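Galería: cocina infantil Ciltedora, módulo de encimera y fregadero

Conjunto de juego formado por 2 módulos colocados en paralelo: una encimera de madera sobre mueble blanco y un fregadero de juguete. La ficha recoge el estado del conjunto a miércoles 3 de septiembre. Revisión y textos: Houda Salem.

Pulse sobre cada fotografía para ampliarla.

1. Encimera y zona de grifo

Tablero claro de listones largos color miel, con veta alterna y esquinas redondeadas en el frente izquierdo. La superficie conserva pequeñas motas oscuras y marcas de tornillo; no se ha lijado ni se prevé hacerlo antes de octubre. Sobre la madera, en vertical, una lata cilíndrica de etiqueta verde y tapa metálica plateada.
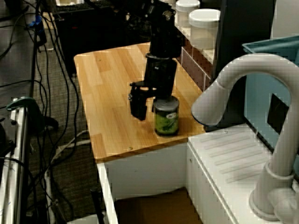 2. Notas sobre el mueble base

Cuerpo blanco con el frente abierto. El lateral izquierdo presenta rozaduras y manchas grises. Limpieza recomendada: paño de microfibra y jabón neutro diluido, sin estropajo. Las rozaduras que persistan se retocan con esmalte Helmy blanco mate, en 2 capas finas.

3. Notas sobre el fregadero

Escurridor blanco de nervios paralelos en relieve. Grifo alto, también blanco, de caño curvo y grueso, con base redonda y collarín. La suciedad se acumula entre los nervios; conviene pasar un cepillo blando en el sentido del relieve y secar después.

Referencias de inventario

Encimera y mueble: Oltevia 900. Fregadero: Clular 50. Las consultas sobre piezas de recambio se dirigen a Houda Salem, indicando la referencia y el número de fotografía.

Volver al índice de galerías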